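Course handout 4: Visit to the two-arm workcell at Skusta

Introduction to Robot Handling, summer group
Please read before the exercise session. The reports are due at the end of July.

1. Before the visit

Our group was received at Skusta in the Hinwood building at 9:30 in the morning. We were 26 students, and the laboratory has place for half of that, so we went in two turns. The first turn saw the demonstration while the second turn had the safety talk with Tarek Sqalli, and then we changed. If you were in the second turn, your notes on the safety talk will be fresher than those of your colleagues, so please share them.

The topic of the day was table setting. It is a good topic for our course. Cutlery is thin, it shines, and it lies very flat on the surface, so the fingers have little to hold. Cloth is the opposite case: easy to pinch, but it changes its shape each time you touch it. A task which has both of them together asks much from the gripper and also from the person who plans the motion.

2. The cell

The two arms are mounted at the front edge of the cell, one at the left and one at the right, and they are almost a mirror of each other. Both must reach the middle of the work surface. This shared area is where most of the planning effort goes, because an elbow that is safe for one arm can be in the way of the other one. In your sketch, draw the shared area with a dashed line.

Notice also how the cables are led. They follow the arms in wide loops and are fixed with small ties at intervals. Several of you asked why they are not pulled tight. A tight cable limits the last joints and it will break sooner. Yasmine Erraji told us that in her first year she lost more hours to cables than to software.

Cutlery on the blue cloth, with both grippers at the center:

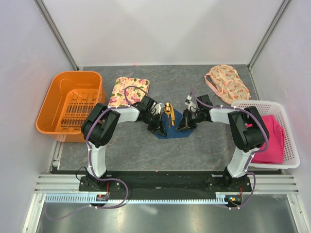
3. Points from the demonstration

a) Shiny metal. A spoon reflects the lamps, and the bright spots move when the camera moves. A program that looks for edges can take such a spot for a real border. Ask yourself which features of a spoon stay the same from every side.

b) Overlap. When one piece of cutlery lies partly over another, the order of picking matters. The upper piece goes first, also when the lower one would be easier to reach.

c) Baskets. A basket wall is an obstacle for the fingers and for the elbow. Compare the orange basket on the left side with the white one on the right, and write for each of them from which direction you would enter.

d) Background. A printed surface with many flowers is harder for the vision than a plain one. Zeyu Zhong explained that the team changes the background on purpose, so that the system does not learn only one table.

4. The view from the gripper

In the lecture we spoke mostly about fixed cameras. A fixed camera gives the general position of everything, but the arms themselves hide a part of the surface. A small camera near the gripper sees much less, and it sees it at the moment when it is needed. Between the open fingers you can judge how far the next object is — with some practice.

The gold utensil in the next picture has an openwork part. Think about what this means for a depth sensor: some of the measured points will belong to the metal and some to the tray behind it. The tray is also glossy, and the long reflections on it are brighter than the flowers.

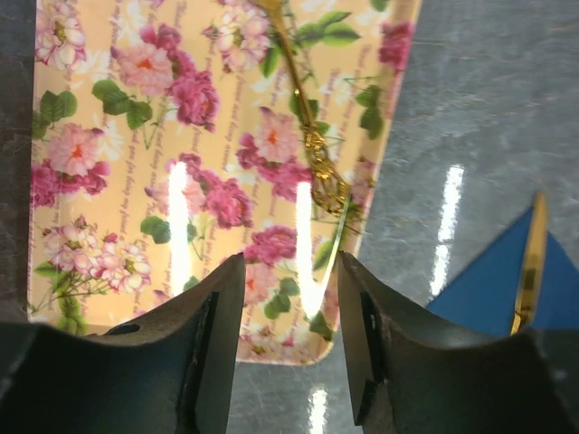
Damir Delić
Course instructor, Robot Handling

5. Exercise

Work in pairs. The report has a maximum of 80 lines, sketches not included.

Task 1. Draw the cell from above and mark the reach of each arm. Use a scale where 200 mm in the cell is one square on your paper.

Task 2. Choose one piece of cutlery and write a picking plan in steps. Say from which side the fingers come, and where they close.

Task 3. Propose one change in the lighting and explain what it would improve and what it could make worse.

Task 4 (optional). Read the chapter on cloth handling in the Naciri reader, page 56 and the following ones, and compare it with what you saw.

Questions about the visit go to Mylene Bañez, who also has the attendance list. If your name is missing from it, write to her before you hand in the report.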